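Section 3: Setting up the Cliltar water dispenser

Read this section before you unpack the dispenser. It covers where to stand the unit, how to connect it, the first rinse and the cup station. Day-to-day cleaning is in Section 4 and faults are in Section 6.

3.1 Choosing a place

The Cliltar is a free-standing floor unit. It needs a level floor, a cold water feed and an earthed socket within reach of the power lead. Do not use an extension lead.

Leave a gap of 16 cm between the back of the unit and the wall. The cooling grille is at the back and the unit will run loudly, and may cut out, if the air cannot get away. The sides can stand closer than this but the left-hand panel has to come off for filter changes, so don't box it in.

Keep the unit away from radiators, ovens and windows that get direct sun. It must not be used outdoors or in an unheated store where the temperature could drop below freezing.

CAUTION: The unit is heavy at the top. Two people are needed to lift it. Keep it upright at all times. If it has been laid on its side, stand it up and leave it overnight before switching on.

3.2 Connecting the water

You will need the feed hose and the inlet valve from the accessory bag, and an adjustable spanner. If your building has a Barroso stop tap (square body, quarter-turn handle) you will also need the short adaptor, which is ordered separately.

1. Turn off the cold water feed and open the nearest tap to let the pressure out.
2. Fit the inlet valve to the feed. Hand tight first, then a quarter turn with the spanner.
3. Push the feed hose into the valve until it stops. Pull it back gently. It should not move.
4. Lead the hose to the back of the unit. Avoid tight bends and do not let the unit stand on the hose.
5. Push the other end into the blue inlet on the back panel.
6. Close the tap you opened in step 1, turn the water on slowly and look at both ends of the hose for drips.

If there is a drip at the valve, turn the water off, take the hose out and check that the end has been cut square. A ragged end will not seal. Trim it with a sharp knife and try again.

Note: The hose supplied is for cold water only. Never connect the unit to a hot or mixed feed.

3.3 Fitting the filter

The filter is packed in the foam above the drip tray. It is easy to throw out with the packing.

1. Take off the left-hand panel (one screw at the bottom, then slide down).
2. Remove both caps from the filter and keep them for the old one when you change it.
3. Line up the arrow on the filter with the arrow on the bracket and push up and turn to the right until it clicks.
4. Write the date on the label inside the panel, in the form 24/12/2022, so the next person can see when it was put in.
5. Refit the panel.

Change the filter every 6 months. In hard water areas, every 3. Only use Wevine filters with the green collar. The older grey collar will go into the bracket but does not seal at the top.

3.4 First rinse

Do not switch on the power until the rinse is finished. The heater can be damaged if it is run dry.

1. Put a bucket under the taps.
2. Hold down the cold lever until water runs without spitting, then let it run until the bucket is nearly full. Empty the bucket.
3. Do the same with the hot lever.
4. Plug in, press the green switch on the back and wait. The cold light comes on first. The hot light can take much longer.

The first water may look grey. It is fine carbon dust from the new filter and it clears as you run the water through. Don't drink it.

WARNING: Hot water from this unit can scald. The child lock is off when the unit leaves the factory. Turn it on (see 3.6) before anyone uses the dispenser.

3.5 Setting up the cup station

Cups are best kept on a separate table near the dispenser and not on top of it. The top panel gets warm, and a stack left there can slide off when the panel is opened.

Choose a table that wipes clean and stands firm. Put it within a step of the taps but leave the front of the dispenser clear, so that somebody filling a jug is not in the way of somebody reaching for a cup. 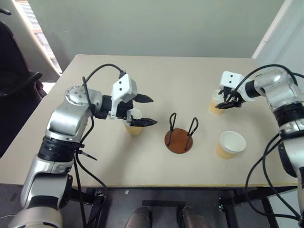
The dispenser is set at the factory to pour 200 ml at one press. Check this against the cups you buy. If yours hold less, lower the setting as described in 3.6 or the water will run over into the drip tray, which has no drain and has to be emptied by hand.

For hot drinks, use cups marked as suitable by the maker. Thin cold-drink cups go soft and are hard to hold safely.

Keep spare sleeves of cups closed and in a dry cupboard. Put out enough for the day and top up in the morning. Cups that have been left out over a weekend or a holiday should be thrown away.

A waste bin for used cups can go under or beside the table. The Plastar slimline bin fits most spaces but any bin with a liner will do. Used cups with liquid in them should be tipped out in a sink first, not into the drip tray.

3.6 Settings

All settings are made from the two buttons under the front flap.

Child lock: hold the left button until the red light shows. Hot water will then only pour if the lock and the lever are pressed together. To turn the lock off, hold the left button again until the light goes out.

Pour size: hold the right button until the cold light flashes. Each short press of the left button lowers the amount by one step and each short press of the right button raises it. Leave the buttons alone until the flashing stops and the setting is saved.

Night mode: press both buttons together. The heater switches off and the cooling carries on. Press both again in the morning.

Settings are kept if the power goes off, apart from night mode, which has to be set again.

3.7 Before you hand over

Go back to the hose and check both ends once more with a dry paper towel. Small leaks often only show after the unit has been under pressure for a while. Check that the unit doesn't rock, that the child lock light is on and that the left-hand panel screw is in.

Fill in the installation card and keep it in the pocket behind the front flap. If you are fitting more than one unit, send a copy of each card to Telmo Tejada at the service desk with the serial number written clearly. The serial number is on the silver plate beside the blue inlet and cannot be read once the unit is pushed back, so note it down first.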